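A Table Doesn't Have to Be Bare by Evening

Most shared workrooms have a rule about the table. Ours in Nasville is printed on a sheet by the light switch, and it says that all surfaces are to be cleared at the end of the day. The same sheet hangs in the room at Grelton, where I worked before. I followed the rule in both places and I think it is a bad one.

I am not in favor of mess. Crumbs, spilled glue, open blades and scraps should go, and people who leave them should hear about it. My objection is to the idea that a bare table is the same thing as a tidy one. The two get confused, and the cost lands on whoever is in the middle of something.

Take the ordinary small stuff that ends up on our wooden table. There is a green board with small colored pieces on it. There is a lime-green ring with holes through it, which belongs with something that isn't finished. There is an orange-brown cup with blue around its lower half, and things go into it and come out of it all day. None of this is trash. None of it has a proper home either, because the proper home for a part is next to the other parts it is going to be used with, and for the time being that place is the table.

The clearing rule sends all of it away. At 6 p.m. the ring goes in a drawer with other round things. The colored pieces go in a bin with other colored pieces. The next morning someone spends half an hour getting it all back out, and something small is always missing. 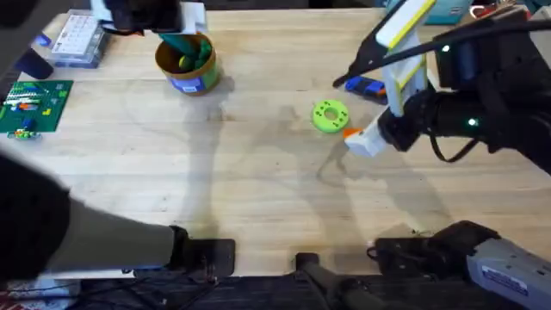

Hjørdis Eide has told me more than once that I only feel this way because I'm usually the one with the unfinished project, and that if I came in to lay out fabric and found a table full of someone else's plastic, I would be the first to print a new sheet and put it by the switch.

She has a point, and I have thought about it. A table is shared space and a half-built thing takes up a lot of it. But what she is describing is a problem of area. If I use a third of the table and leave the rest open, she can lay out a fair amount of fabric. If I use all of it I'm being rude, and I should be asked to move. The rule we have makes no difference between those two cases. It treats one ring near the middle as the same offense as a pile from end to end.

There is also the matter of what happens to things once they are put away. We have a cabinet with 80 small drawers. It was bought from Heo two years ago and it was not cheap. When it arrived we spent a weekend labeling it. I would guess that half of the labels are now wrong. People clearing a table in a hurry open a drawer, see something similar, and drop the part in. I once found a drawer marked "springs" that had a spoon, a battery cover and a hinge in it. Storage that is used under pressure stops being storage pretty fast. The table looks good and the cabinet is where the mess went.

A part on the table can at least be seen. I know where the ring is because I can look across the room and there it is, bright green on pale wood. I know the blue tool is near it. If someone moves one of them six inches, I'll still find it. Color helps a lot here, and I've started choosing bright plastic for anything I make that is likely to be set down and lost. Gray parts are the ones I end up making twice.

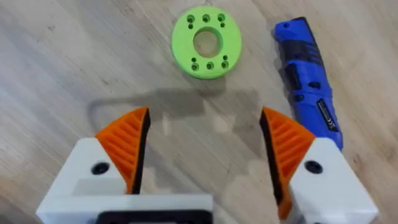

Green ring and blue power tool on the wooden tabletop.

My suggestion is a modest one. Leave the things that are in use. Give them some room, so that a person coming in can see they were placed and not dropped. Put loose tools near the work they belong to. Use a cup, a box or a shallow tray for whatever rolls. Anything that hasn't been touched in four days can be moved to a shelf, together, in one container, with a name on it. The important word is together. A project that is moved in one box can be started again in a minute. A project that has been sorted by shape and color has to be built up again from nothing.

The cup is the piece of this I care about most. Organizing advice is usually hard on the catch-all cup. I've read that it is where decisions go to be put off. Maybe so, but some decisions are fine to put off. A cup holds what is needed this week, it can be picked up and carried to the other end of the table, and it can be tipped out when you want to see the lot. I can't do any of that with a cabinet. When I was at Hornamska, the bench people each had a cup of their own and the benches were never bare. They also never looked bad.

It does have to be a real limit, though. One cup is useful. When there are four of them on the table with the same pens and stubs in each, somebody needs to sit down and go through them. I do mine in March, when it's slow, and again before the summer. 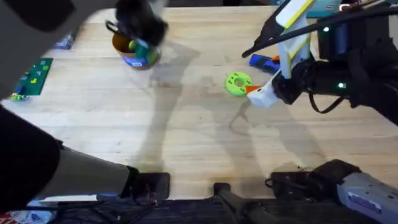
Sorin Hodžić wrote to me after I sent around a first version of this and said the cup is fine with him as long as it gets emptied before it gets moved, because twice now he has carried one across the room by the rim and had to look for screws under the radiator.

I'll accept that as an amendment. Small screws should be in something with a lid anyway.

What I won't accept is the argument I hear most often, that visitors like a clean table. We had 70 people through the room at the last open day. The table had been cleared completely the night before, and I stood next to it for most of the afternoon. People walked past it to look at the shelf where the unfinished models had been stacked, and they asked what those were. Several wanted to pick them up. The table got coats put on it.

The sheet by the switch is due to be reprinted this spring. I've asked for the word "cleared" to be changed to "left in order," and for a line about keeping projects in one container when they have to be moved. Hjørdis wants a line saying no more than a third of the table per person, and I'd vote for that too.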